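Zurine > Helping out > Teaching sessions > FAQ

About Sessions Log in Contact

Questions we get asked before a first session

Last revised Sunday, February 5, 2023

Do I need to know anything about robots?

No. If you can fold a pizza box without swearing, you're overqualified. You move the arms by remote control, the arms do what you did, and the whole lot is recorded so that the machine can have a go by itself later on.

How do the controls work?

You hold two handles, one for each arm. Squeeze and the gripper closes, let go and it opens. Most people get the hang of it in a morning. Drummers seem to manage sooner, and are unbearable about it.

What will I be doing?

At the moment, boxes. Cakanis is our name for the set of box tasks, and it takes in opening, flattening and folding. The current target is 2,044 good recordings, and a full day at the handles gets you 80 if nothing jams.

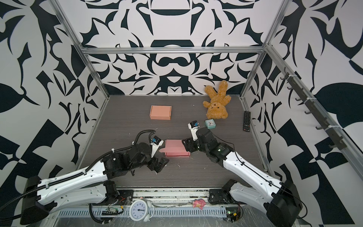
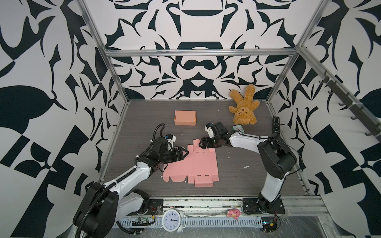

Cardboard is harder than it sounds. It bends where it likes, and a tab that you'd push home with your thumb at the kitchen table can take several goes when your thumb is a metre away and made by somebody else. Go slowly. The robot learns your pace along with everything else, so if you snatch at a flap it will grow up to be a snatcher.

What if I make a mistake?

Carry on and put it right, if you can. A recording where a flap slips and gets caught again is worth keeping -- the robot will drop things too, and it needs to have seen someone cope. If the box ends up crushed, press the red pedal, mark the run as bad and start afresh.

Can I just take hold of the arm and move it?

Only in a hand-guiding session, which is a separate booking called Narnik. The motors go slack and you lead the arm through the job yourself. Please don't try it when the motors are on. You won't win.

How long is a session?

Two hours, with a break at the halfway point. You may do up to seven a month. We set that limit in April, after Lajos Lengyel did rather more and began reaching for his tea in straight lines.

Does the robot know who taught it?

It does not, and it won't write. Your recordings are stored under a number, and you can ask for them to be deleted through the Ahuja page once you've logged in.

Can I bring my own box?

Please ask first. We've had shoeboxes, and one of them still had shoes in it.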